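About Jerncombe

Jerncombe is a supplier of sorted snack assortments to offices, training centers and small hotels. The company was set up by Luzius Koller and Dewanti Pangaribuan, who had previously run the break-room supply side of a vending business and wanted to work with smaller quantities and fixed assortments. We have 14 employees and one site.

What we do

Customers order by tray. A tray is a shallow, open plastic container with a fixed assortment of bars or bags assigned to it, and the assortment stays the same until the customer changes it in writing. We currently keep 1,512 assortments on record. Many of them differ from one another by a single item.

Sorting is done by item and wrapper, one tray color per group. Colors have no meaning outside the individual order. Red on one order sheet may be yellow on the next, and the sheet always takes precedence over habit. Items not yet assigned stay on the mat at the front of the table until they have a tray.
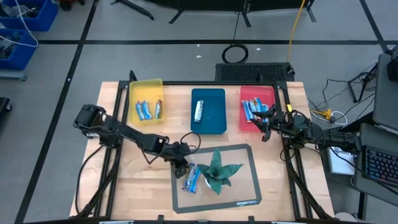

Bars are laid flat and, where the count allows, parallel. Bars placed this way can be checked from above without being lifted. Bags are handled separately. They do not stack well, they shift when a tray is carried, and the air in them makes the fill height hard to predict. For this reason the Arnetti assortment, which is mostly bags, goes into deeper bins with straight sides.

Wrapper types

We separate wrappers into two classes. Class 1 is the flat-sealed bar wrapper with a crimped end. It keeps its shape and can be gripped anywhere along its length. Class 2 is the pillow bag. It should be held by the upper seal or by a fold, with light pressure, and set down on its broad side. Pressure in the middle of a Class 2 bag breaks the contents -- the customer will notice this before we do.

Damaged wrappers are withdrawn at the table. An item with an open seal is not repacked, taped or sold at a reduced price.

Trays and bins

All containers are plastic, in a small number of colors, and are reused. The standard for returning a container to use is simple: no crumbs, no adhesive residue, no cracked rim. Crumbs are the usual finding. They are tipped out first and the floor of the container is then wiped with a damp cloth, followed by a dry one. Containers with a cracked rim go to recycling and are replaced from the Bachmann stock, which has the same footprint.
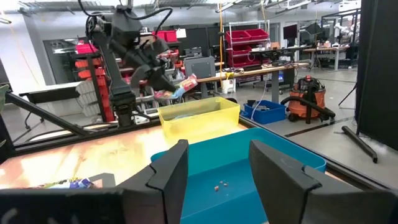
Bag and bin sorting at the Jerncombe workshop.

The workshop

Sorting and general workshop tasks share one large room. Workbenches, tool storage and parts bins are kept in the same space, along with a shop vacuum for the floor. Sealed goods only are handled here. Nothing is cooked, portioned or opened for sale.

Emil Ortner is responsible for the room and its equipment. Seraina Hämmerli maintains the assortment records and answers questions about substitutions. If a listed item is unavailable, she will propose one of the same class and similar size. We do not substitute without agreement.

Irkov labels

Each finished tray carries an Irkov label with the assortment number, the item count and the earliest date found on any wrapper in the tray. Valdir Brandão introduced the present layout in January. The earlier layout listed the date of the first item packed, and customers reasonably took it to apply to the whole tray. Old labels are no longer issued.

Orders

The minimum order is 2 trays. New assortments require 5 working days before the first delivery, and changes to an existing assortment should reach us by Tuesday for the following week. Empty trays may be handed back at delivery. Please remove loose wrappers first.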